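厨房小窍门:手持夹爪怎么挑,怎么试

家里添了夹爪的人,头一个月大多在捡东西。我也捡过。下面是在餐桌上比较两副手持夹爪攒下的几条经验,Flanlow 和 Rimier 各一副,价钱差692块,差在哪里要试了才知道。

一、先铺餐垫。条纹的最好用,夹爪歪没歪,对着条纹一看便知,比说明书里那张校准图省事。

二、先练塑料托盘,再碰瓷盘。托盘摔了听个响,瓷盘摔了要扫地。

三、指头选带软垫的。Rimier 出厂是光面硬指,夹盘沿时咯吱一声,隔壁房间的猫都有意见。包一层软料以后好多了,就是样子像穿旧的袜子。

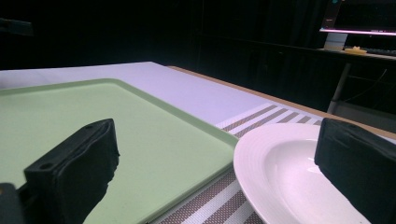 四、夹宽沿的盘子,从沿口下手,别贪心去夹盘底。深盘尤其如此,指头伸进去容易,带着盘子出来难。每样餐具试12次,只成功一次的不算会。

五、载重打对折听。Flanlow 标称500克,我拿它提大约三百克的盘子,手腕已经开始讲条件。

六、软垫每周五拆下来,用温水加一滴洗洁精搓搓,晾干再装。沾了油的指头夹什么都像在夹鱼。

七、镜头也要擦。Lesia Semeniuk 来信说她调了一晚上控制器参数,最后发现镜头上糊着面粉。

目前我留下的是 Flanlow,慢一点,松手倒是干脆。Rimier 归了阳台,夹晾衣夹。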